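手持夹爪折腾记（四）：终于敢拿去碰盘子了

上一篇写到连杆打印出来装不上，评论区有人问后来怎么样了。后来就是我重新画了一遍，又打了一遍，然后又装不上。第三遍才好。所以这篇隔了这么久，不是我弃坑，是真的卡在一个销孔上卡到怀疑人生。

先把进度交代一下。现在夹爪整个能拿在手里用了，两根手指开合顺畅，连杆不再打架，指尖的软垫也换过一轮。接下来就是拿它在自己家厨房里干点正经活，录点数据，看看以后能不能让那条吃灰的机械臂学着做。机械臂是我从Prolline的二手清仓里捡的，六轴里有一轴回零总是偏，这个事另开一篇骂。

说回连杆。我之前图省事，销孔直接按螺丝直径画的，觉得打印出来肯定会缩一点，拿铰刀过一下就正好。想得很美。问题在于我的打印机横着打和竖着打缩得不一样，同一个零件左右两个孔，一个松得晃荡，一个螺丝拧进去就再也出不来了。有一根连杆就是这么报废的，拔螺丝的时候直接裂开，碎片飞到窗帘后面，到现在也没找着。

后来把模型发给Gilles Millet看。他在我们那个共享工坊里待得比我久，说话特别直接，看了半分钟回我一句：“你为什么不装铜套？”我说我没想到。他发了个句号。

行吧，装铜套。

铜套是从Belkadi那家店买的，一包60个，用掉的没多少，剩下的够我做到退休。孔放大，铜套压进去，螺丝在铜套里转，手感一下子就不一样了，开合的时候那种咯吱咯吱的声音也没了。压铜套我没有压机，用的是台虎钳，钳口垫两块木头，慢慢拧。有两个压歪了，我装作没看见，装上去发现真不行，又老老实实敲出来重压。建议大家直接跳过装作没看见这一步。

螺丝也换了一批。原来那批太软，内六角拧几次就滑牙，我又是那种装好了总觉得哪里不对、非要拆开再看一眼的人，所以螺丝的寿命基本取决于我的焦虑程度。新的这批目前拆装了14回，头还是好的。每颗都点了一点点低强度的螺纹胶，真的一点点，上次点多了胶流进关节里，整个夹爪变成了一个造型优美的摆件。

软垫这块我花的时间其实比连杆还多（虽然看起来最不起眼）。第一版是拿鼠标垫剪的，摩擦力够，可是太薄，碰到硬的东西手指会咔一声磕上去，听着心疼。第二版用的是一种很软的发泡材料，夹是夹得住，但是一用力就瘪，手指之间实际的距离变得很飘，录出来的开合数据没法看。现在这版是折中，稍微硬一点，边缘我拿刀片修过，修得不太直，反正不影响用。粘的时候一定要先用酒精把打印件表面擦干净，我有一次偷懒没擦，夹着夹着垫子自己滑走了，像穿着拖鞋跑步。

然后就到了厨房这一步。

我一开始定的练习对象是塑料杯，后来又加了海绵、筷子筒、洗碗布，都挺顺的，顺到我有点飘。家里人路过看了一眼说，你夹塑料的算什么本事，你夹个盘子我看看。我这个人最受不了激。

盘子难在哪儿呢，平放着的时候边沿离台面就那么一点点，手指根本插不进去。用手去拿的时候完全不会意识到这个问题，因为我们会拿指甲抠一下，或者推到台子边上再捏。夹爪没有指甲。我试过让它从侧面铲，结果就是盘子在台面上一路往前跑，我在后面一路追，录了37条，能用的没几条。Gaspard Besson看了视频笑得不行，说这个数据集可以叫“遛盘子”。

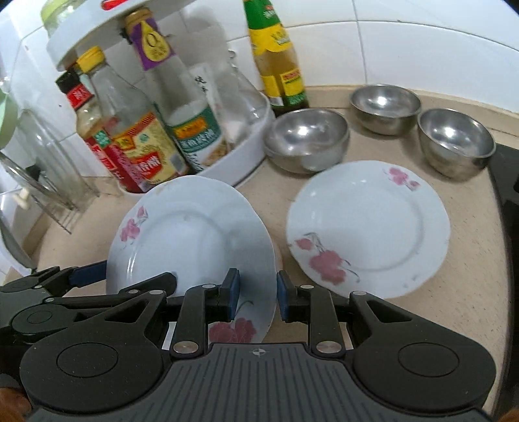

所以我换了思路，盘子先立起来靠着，手指从上面跨过边沿，一边一根往下卡，卡到软垫中间那个位置再合。这么干有几个细节，写下来给想自己做的朋友参考。

一个是进去的角度。盘子靠着的时候是斜的，夹爪也得跟着斜，要是直愣愣地从上往下插，总有一根手指先碰到盘子，一碰它就滑。我现在的习惯是先把手腕摆好，停一下，再往下走，走得慢一点。刚开始会觉得别扭，因为夹爪比手长出一截，手腕动一点点，指尖那头就动一大截，得重新找感觉。

再一个是合的力度。我这个夹爪没有力传感器，全靠扳机和弹簧，之前弹簧选硬了，合上的瞬间“啪”一下，夹塑料杯无所谓，夹瓷的就很吓人。换了一根软的之后好多了，不过软弹簧有个副作用，手指张开回位变慢，松手的时候要等它一下，急着抽走会把盘子带歪。我打算下一版把弹簧挂点往外挪一格，看能不能两头都顾上。

还有就是别往高了提。真的，离台面两指宽就行了，录的是动作，不是杂技。另外地上垫一条厚浴巾，台面上也可以铺，但是铺了台面盘子立着的时候脚下会陷，角度又变了，我最后只垫了地上。

录制这边，软件用的还是我自己那套破脚本，名字叫Flurkano，别问为什么叫这个，当时键盘上随便按的，后来改不掉了，到处都是引用。它干的事情很简单，按一下开始，按一下结束，把视频和手指开合的读数按时间戳对齐存到一个文件夹里。上周末发现一个很蠢的bug，结束的时候如果我按得太快，最后一小段读数会丢，于是有几条数据里夹爪看起来永远没有松开过，盘子跟它白头偕老了。已经修了，就是加了个等待，写得很丑，但是能跑。

时间戳对齐这个事还想多说两句。我以前以为两边都用电脑时间就完事了，后来把视频一帧一帧对着看，发现读数总是比画面早一点点。夹塑料杯的时候看不太出来，夹盘子就明显了，数据上说手指已经合拢了，画面里还张着呢。我现在的土办法是每次开录先空夹三下，对着画面找合拢的那一刻，算出一个差值，整条减掉。很原始，但比我之前假装没有这个问题强。有更好的办法的朋友请在评论区教教我，我真的想学。

控制板也说一下，有人私信问。用的是Grorkska那块小的，读编码器够了，价格也能接受，就是接口朝向设计得很反人类，线出来正好顶着手心。我把外壳那一侧开了个槽让线绕过去，槽口打印出来毛毛的，用砂纸磨了磨。第一次接线我还把编码器的两根线接反了，张开显示合拢，合拢显示张开，对着屏幕看了半个晚上，以为是代码的问题，把代码翻过来又翻过去，最后代码和线都反了，负负得正，它居然对了。我当时就想这样算了，后来良心不安，还是都改回来了。

目前为止的成本我没仔细算，也不太想算，打印耗材加铜套加板子，最贵的是时间。盘子嘛……4个月里只碎了一个，还是我洗的时候自己手滑的，跟夹爪没关系，这点我必须替它说句公道话。

接下来要弄的事情：弹簧挂点刚才说了要改；扳机那边想加一个橡胶套，握久了食指会疼；左右手指的软垫磨得不太一样，右边明显快一些，我怀疑是装的时候有一点歪，得拿卡尺量一下。机械臂那个回零的毛病也得解决，不然数据录得再漂亮，它也没法自己去够盘子。我的目标是六月之前让它至少把一个盘子从这边挪到那边，中间不摔，不用我在旁边伸着手接着。听起来特别没出息，可是做过的人应该懂。

连杆的模型我整理一下再放出来，现在文件夹里有“最终版”“最终版2”“真的最终版”和“铜套最终版别删”，我自己都要打开看看才知道哪个是对的。想要的先留个言，放出来了我挨个回。

哦对了，上次问螺纹胶型号的那位，我翻了下瓶子，标签已经被我手上的胶糊掉了，只能看出是蓝色的那种，不好意思啊。

2021年1月27日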